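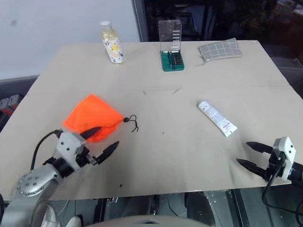 Osaze Akpan

Grirnmont season three, episode six: did the memory reveal come too early? (open spoilers through this week)

Posted November 4, 2018

Hi everybody, long time reader of the Grirnmont board and only an occasional starter of threads, so please be gentle with me. I watched this week's episode twice, once with my wife and once alone with a big bowl of cereal after she went to bed, and I still can't decide how I feel about it.

For anyone skimming: Zesano now knows that the woman running the harbor clinic is his sister. We've known since the premiere back in September, so it was never going to shock us, and I don't think it was meant to. What surprised me is that they did it in the first ten minutes, standing in a stairwell, with no music at all. I kept waiting for somebody to burst in. Then we went to the title card and the rest of the hour was mostly about the ferry.

My feeling is that it should have been held for the finale. There are still four episodes to go, and the thing pulling me back every week was wanting to see his face when he found out. Well, I've seen it now (and it was a very good face, I'm not complaining about the acting) and I'm a little worried about what's left to look forward to. Would love to hear from people who felt differently. I'd be happy to be talked out of this!

harborlight_jen

Oh Osaze, I'm so glad you started this one, I was about to do it myself and mine would have been twice as long. I loved the stairwell. I think if they'd saved it for the finale we would have spent the next month watching him almost find out, with letters going missing and people being called away just as they open their mouths, and I have no patience left for that after the business with the key last season. Now they get to be brother and sister for four whole episodes. I want to see them eat a meal together. I want to see them argue over who gets to drive.

Also, did everyone notice she was still holding the clinic keys the entire time? She never puts them down. I thought that was lovely.

moth_and_lantern

I'm with Osaze. The scene was fine, the placement was wrong. You don't spend two seasons building a wall and then walk through it before the first commercial. And the ferry plot was dull. I like Ghumman as much as the next person but I did not need that much of him reading a passenger list out loud.

harborlight_jen

The passenger list was the best part of the ferry plot! Up to 300 names and he stops on the one that's spelled wrong. I got goosebumps, I really did.

moth_and_lantern

I got a sandwich.

oldpier586

Good evening all. I may be the only one here who read the comics this is based on, so let me add what I can without giving anything away to the folks who haven't. In the books the reveal is much later and it happens by mail, which works on a page and would have been terrible on television. So I was ready for a change and I think the writers made a sensible one. Where I do have a quarrel is with how quickly he believes her. The Zesano of the books is a suspicious man. He would have asked her three questions, and the third one would have been about the dog. On the show he just sort of sits down on the step. My late brother got me started on those comics and we used to argue about that dog for hours, so maybe I'm the wrong person to be fair about it.

Osaze Akpan

oldpier, that's a wonderful thing to share, thank you. I haven't read them and now I very much want to. Is there a collected edition, or would I be digging through boxes?

And Jen, I'll admit you have me wobbling on the "almost finding out" point. I had forgotten about the key. I think I'd blocked it out.

oldpier586

There are two collected volumes. The first is 532 pages and heavy enough to prop a door. Start there and skip the foreword until you've finished, it spoils nearly everything, including the dog.

tidewrack

Can I push back on something from a different direction? I don't think the sister was the secret that matters. Go back and listen to what she says right before the door closes. "Netutis only ever asked for one of us." One of us! So he was always going to be given up, or she was, and somebody in that family did the choosing. The show has been waving the sister at us so we wouldn't look at the mother. I think that's your finale, Osaze, and I think it's why they wanted this out of the way.

harborlight_jen

Okay, I went back and played it again and I'd heard that line as "wanted," which is a lot softer. Now I feel a bit sick. The mother has been in every single episode this season, hasn't she? Pouring coffee!

moth_and_lantern

I don't buy it. She's on the show because the actress is good and people like her. Not every kindly character has to be hiding something. If she turns out to be the villain I'll be annoyed, and if she doesn't tidewrack owes me an apology.

tidewrack

Happy to owe you one. I'd put it at 80 percent though.

Osaze Akpan

Well, this has gone somewhere I didn't expect when I sat down to type. I told my wife the theory over breakfast and she said she'd thought so since the premiere and assumed I had too – thirty years married and she lets me find out from a message board. I still would have liked the stairwell later in the season, moth, so you're not alone on that. But I'll be watching the mother's hands next week. oldpier, the first volume is on hold for me at the library, and I promise I'll leave the foreword alone.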